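Storing and Caring for Movie Memorabilia at Home

Most film collections start with a ticket stub and a poster from the lobby, and most of the damage to them happens in the first few years, in a closet or on a sunny wall. The tips below cover paper, signed photos, programs and boxed items. They were last updated on 3rd April.

Posters

Never fold a poster that came rolled. If it arrived folded, leave the folds alone and store it flat. Old fold lines can be eased by a paper conservator, but ironing at home scorches the ink and sets the crease.

Roll posters with the printed side in, around a wide cardboard core wrapped in acid-free tissue. A narrow mailing tube is fine for a week. After a year in one, the paper fights you every time you try to flatten it.

For framing, ask for UV-filtering acrylic and a mat or spacer so the print doesn't touch it. Keep the frame off any wall that gets direct afternoon sun. Bathrooms and the wall behind the stove are bad spots for anything on paper.

Signed photos

Marker signatures fade faster than the photo under them. Put signed prints in polyester sleeves, one to a sleeve, and keep them in a closed album or box. Avoid the soft vinyl pages sold for school binders, which can stick to a glossy surface and lift the ink.

If you collect at fan events, bring a rigid folder with you. Let the signature dry for several minutes before you slide it in. Severino Miranda, who ran the autograph line at the Witergate film weekend for years, told people to walk once around the hall with the photo held flat, and that is still good advice.

Write the date and event in soft pencil on the back of the sleeve insert. Don't write on the photo.

Programs and ticket stubs

Take out rusty staples with a thin blade, working from the back. Thermal-printed tickets go blank whatever you do, so scan them the week you get them.

Don't laminate anything. Tape is nearly as bad, including the kind sold as "archival" in drugstores.

Boxed items

Dust glossy cardboard with a dry makeup brush. A damp cloth will dull the finish and swell any edge where the raw board shows.
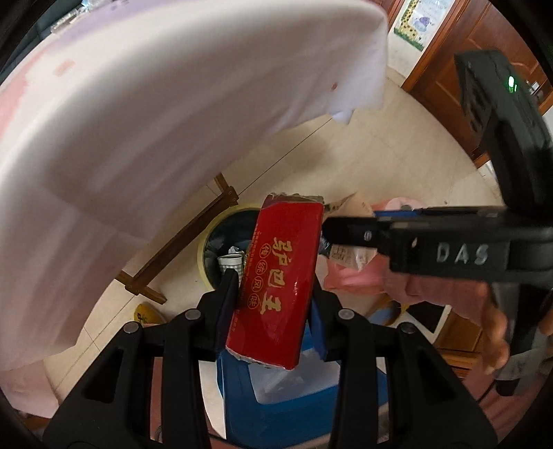
Torn edges can be left as they are. If a flap has come loose, a little wheat starch paste on the inside will hold it, and it can be undone later with moisture. White school glue can't. Press the repair between two sheets of wax paper under a heavy book overnight.

Stack boxes no more than two high, with the heavier one underneath. Don't wrap them in kitchen plastic.

Where to keep it all

An inside closet on a main floor is the best place in most houses. Attics get too hot and basements too damp. In January, when the heat is running, check that nothing is sitting next to a vent.

Keep a plain list of what you own, where it is stored and what you paid. My own list has 200 lines and fits in a folder. Photograph anything signed, front and back, and keep copies outside the house in case you need to make an insurance claim.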